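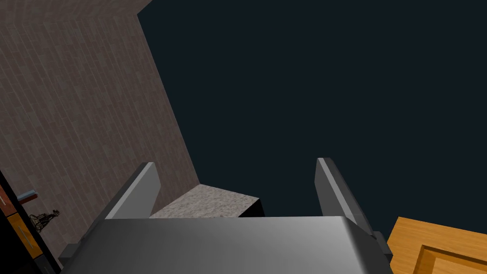 Figure 2. Speckled gray, granite-like texture in a computer-rendered view, seen from underneath at a steep angle.

4.2 What people call a speckled stone

The naming data were the part of the study we most looked forward to, and they did not let us down. Sellers of secondhand kitchens write freely. They have no house style and no trade glossary on the desk, and they want a stranger to know what the counter looks like before driving over to see it. The Danelent archive keeps their ads as they were typed, spelling mistakes included, and after removing duplicates we were left with 3,956 listings from Dollport and the Aguiar valley that mention a stone or stone-like counter.

The first surprise was how rarely the name of the rock does the work alone. "Granite" is common, as one would expect, but it nearly always travels with a second word that tells the reader about the pattern: "salt and pepper," "freckled," "bird egg," "oatmeal," "TV static." Our favorite, "wet gravel," turns up in Dollport listings and never in the valley, where the same kind of pattern tends to be "trout." Loureiro had predicted a split of this sort from her interviews with stonecutters, and it was a pleasure to see it come through so clearly in ads written by people with no link to the trade.

The second surprise concerns size. We had assumed that writers would pick a food word for coarse patterns and a fabric word for fine ones, as they do for wall paint and carpet. Food words cover the whole range. "Pepper" is used for the finest grain and "nougat" for the coarsest, with "poppy seed" and "crumble" in between, and the order is remarkably stable from one writer to the next. Fabric words ("tweed," above all) seem to depend on color instead, and gather around the grays and browns whatever the size of the speck.

To check that we were not reading our own taste into the ads, we drew a sample of 1,000 listings and had 2 coders sort the pattern words by hand without seeing the price, the town or the photos. They agreed on nearly all the food words. Most of their disputes were over "sand," which can mean a color, a grain or both – and sometimes, in the valley, a finish that has been left rough to the touch. We kept "sand" as a group of its own in everything that follows.

A further set of roughly 2,000 listings from Ilon was set aside for the comparison in Section 5. Ilon lies far from any quarry, and its sellers borrow many of their words from printed sample cards, so we did not want to mix them with the main set. Even a quick look shows lively things going on there, including a "starling" that we have not met anywhere else.
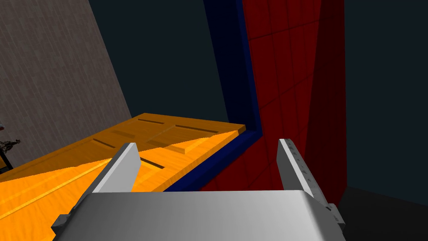
4.3 Pattern words and asking price

We turn next to whether a seller's choice of word goes along with a higher or lower asking price. Listings with no price were dropped, as were those in which the counter was sold together with appliances.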